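Asunto: Re: [simulacion-manip] Paquete de cocina de Undance, ¿alguien lo ha probado?
De: Aldo Marras
Para: lista simulacion-manip

El 14:20, Cinzia Farina escribió:
> Hola a todos:
> Estamos mirando el paquete de escenas de cocina que vende Undance, el que
> trae el torso de dos brazos ya montado. El comercial nos habla de 900
> variaciones de encimera y objetos, pero la ficha no aclara qué se puede
> tocar y qué viene cerrado. Nos interesa para tareas de recoger y guardar a
> dos manos. ¿Alguien lo tiene instalado? ¿Merece la pena frente al de
> Botier, que ya conocemos?
> Stellan Kristiansen me dice que en noviembre cambian las condiciones de la
> licencia, así que agradecería respuestas pronto.
> Cinzia

Hola, Cinzia:

Lo tenemos en evaluación desde hace 9 semanas, con la licencia de prueba. Lo llevamos Gaetano Pagano y yo. Te cuento lo que hemos visto hasta ahora, que no es todo el catálogo.

La instalación es corta. El paquete se carga como un módulo más del simulador y el robot aparece ya colocado delante de la encimera, con la vista desde la cabeza. Los objetos son mallas independientes con su masa y su fricción en un archivo de texto aparte. Eso se puede editar. Lo que viene cerrado es el mobiliario: encimera y armarios van en un solo bloque y no hemos encontrado manera de separarlos.

Casi todas nuestras pruebas son con la tarea de la botella y la cesta, que es de las que trae el paquete.

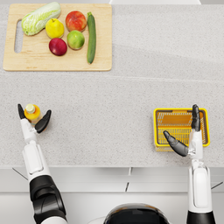

¿Se pueden añadir objetos propios a las escenas? Se añaden como mallas en la carpeta de recursos, con una ficha de masa y fricción por objeto, y el generador los incluye en el siguiente arranque.

Sobre las 900 variaciones: la cifra sale de combinar posiciones iniciales, texturas e iluminación. Tareas distintas hay 51, y de esas nosotros hemos ejecutado unas cuantas. A mí me parece una oferta razonable, pero conviene saberlo antes de firmar. Si lo que buscáis es variedad de muebles, el de Botier os da más.

Física de contacto: bien con objetos rígidos, floja con todo lo que debería ceder. En los agarres de fruta los dedos se comportan como si apretaran una bola de billar. Con el paso de simulación por defecto hay además un temblor en los contactos prolongados, que desaparece al reducir el paso a la mitad. A cambio, todo va más lento. Sandro Zuccaro, de Trollgate, probó a cambiar solo el modelo de fricción y dice que con eso le bastó — nosotros no lo hemos reproducido.

El criterio de éxito también hay que revisarlo. De fábrica, la tarea se da por buena cuando el centro del objeto entra en el volumen de la cesta, aunque la mano no lo haya soltado. Nosotros añadimos la condición de que los dedos estén abiertos y el objeto en reposo. Son pocas líneas en el archivo de la tarea y os las puedo pasar.

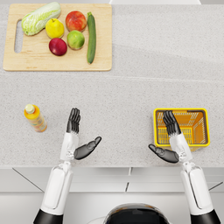

El reinicio automático es lo que más trabajo nos ha dado. El paquete solo detecta como fallo que un objeto caiga al suelo; cualquier otra cosa la deja correr hasta agotar el tiempo. Una botella tumbada en la encimera, con las dos manos vacías, sigue contando como episodio en curso. Para entrenar eso puede valer, si queréis que la política aprenda a recuperarse. Para evaluar, no, y acabamos escribiendo una comprobación de la inclinación del objeto que corta el episodio. Gaetano la tiene como complemento suelto, sin documentar.

Soporte: contestan por correo, normalmente el mismo día. De 4 incidencias que abrimos han cerrado tres. La pendiente es la del bloque de mobiliario y no nos han dado fecha.

De la licencia sé lo mismo que tú. Le pregunté a nuestro contacto y me remitió a Tedesco, que son los que lo distribuyen aquí. Pediría el presupuesto por escrito con las condiciones actuales y que indiquen si las actualizaciones van incluidas, porque en la licencia de prueba no queda claro.

Si me dices qué versión del simulador usáis, te envío los archivos de tarea modificados. Los nuestros no cargan en la rama antigua.

Un saludo,
Aldo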